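Gripper trials – project meeting, October
Notes typed up same afternoon, shout if anything wrong

Started 2.10 pm, small meeting room. Apologies from the Casstead side, they sent comments by email.

1. Last minutes
Agreed. One correction: the Vusanach jaws were on loan until the end of October, not November. So less time than we thought.

2. Where we are with the comparison
Two sets of jaws tried so far on the two-arm rig, Liem and Vusanach. Rokari set arrived but the mounting plate has the wrong hole pattern. Supplier says new plate in the post.
Total attempts logged 1761. Of those 987 with Liem, rest with Vusanach. Not a fair split, Vusanach was out of action while we waited for the firmware.
Question from workshop: do we even up the numbers before reporting? Yes, but only on blocks and bags, leave the tubs.

3. Liem jaws
Good on blocks. Thin bags still a pain – closes on the plastic, then slides off when the arm lifts. Rubber tips help a bit but they pick up dust and want wiping every session.
Closing force set to the middle value for everything up to now. Operators would like it lower for the small parts. Agreed to try, one change at a time please, and write it in the log!

4. Vusanach jaws
Slower to close, more repeatable. Lost position twice on start-up, both times cured by power cycling. Casstead email says known fault, fix is in the next controller release, no date given.
Finger travel is shorter so wide tubs are out unless we grip the rim. Long discussion on whether rim grips count. Decided they count but get thier own column.

5. Handover task
Passing a small part from one gripper to the other. Most of the meeting went on this.
– Approach angle matters more than speed. Square on, the housings get too close. One side tilted works better.
– Left and right controllers still drift apart on timing. Log both clocks until sorted.
– Target is 100 clean handovers in a row before we move to bags. Best run so far nowhere near.
– Cable slack: too much and it loops round the elbow, too little and the wrist pulls. Workshop to look at clips further up the arm.
Setup for the handover work:

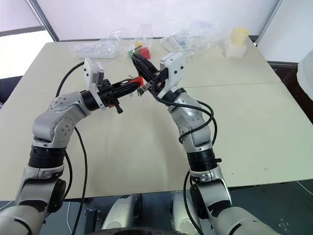 Item 5 – small red part between the two grippers, blocks and bagged items at the back of the table.

6. Cameras
Head view fine for coarse moves, loses the fingertips when the arms cross. Wrist camera quote came in at 630 per arm before VAT. Bit steep. Ask for a loan unit first.

7. Actions
Workshop – chase Rokari plate, cable clips
Operators – low force runs on Liem, blocks only to begin with
Software – clock logging, start-up check for Vusanach
Office – reply to Casstead, ask about extending the loan, camera loan unit

8. AOB
Spare rubber tips nearly gone, order more. Log sheet template has two columns called "result", second one to be renamed "grip type".

Closed 3.25 pm. Next meeting once the Rokari plate is on and tested.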